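Cuto Bench Pair - two-arm assembly station for small workshops
Supplied and set up by Revitz

Hi, I'm Kiều Lã, and I look after the assembly side at Prosser, where we put together flat-pack furniture and send it out to schools and rental places. Revitz asked if I'd write the page for the Cuto Bench Pair because I'm the one who has to live with it, and I said yes as long as I could put the grumbles in too.

So, the basics. You get two arms, a grip on each, a small camera down at each wrist and a control box that fits under the bench. It runs off an ordinary power point. Each arm reaches 900 mm, so you can put it on a bench you already own, and ours went in between the labelling station and the back roller door. We do leg screwing on it mostly. It's a dull job and it's murder on your wrists by mid-afternoon!
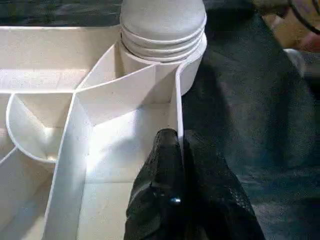 My crew had plenty of questions before it arrived, and the biggest was whether anyone would lose their shifts. Fair enough too. What changed was the shape of the day. Emrys Gough used to do legs from smoko to knock-off, and now he sets up jobs, checks threads and handles the odd ones that come back from customers. He's the one who talked me into the textured dark covering on the grips, and I'm glad he did. You can have a finger right up against a thin white plastic wall, with a ribbed white cylinder standing in its well a bit further along, and I don't wince about scuffs the way I did with the bare metal ones we trialled. The covers are a wear item, mind you. Part number is 602, they come as a pair, and you'll want a spare set in the drawer.

Teaching it a job is the bit I was dreading. You move the arms by hand through the steps, it remembers them, and then you tidy up the speeds on the tablet. Agnese Adomaitis had never touched anything like it and she had her first leg job going before lunch. She's now the person everyone yells for. I did ask for her pay grade to be looked at after that, and it was - put that in your budget if you're buying one, because somebody on your floor is going to become Agnese.

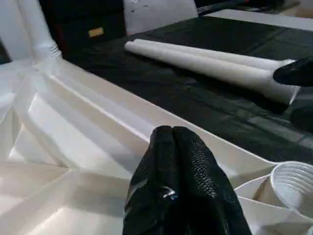 Threads are where you learn patience. If a leg starts crooked the arm feels it, backs off and has another go, and after three tries it stops and beeps at you. The beep is awful. Tudur Price at Revitz showed me how to turn it down (Settings, then Alerts, then scroll forever). We lay a dark cloth over the bench for white parts as the cameras seem happier with it, and it saves the finish as well.

Grumbles, as promised. The tablet stand is flimsy. The cable clips are too few, so order extra. And it's slower than Emrys on a good day, though it's the same speed at four o'clock as it was at eight.

What's in the crate
Two arms with bench clamps
Two grips, covers fitted
Control box and tablet
Stop button on a long lead
Setup visit and a half day of training

Weight per arm: 29 kg, so two people to lift it, please
Freight: from the Palledport depot, allow extra for regional addresses
Spares and bookings: ask for Babatunde Anozie on extension 127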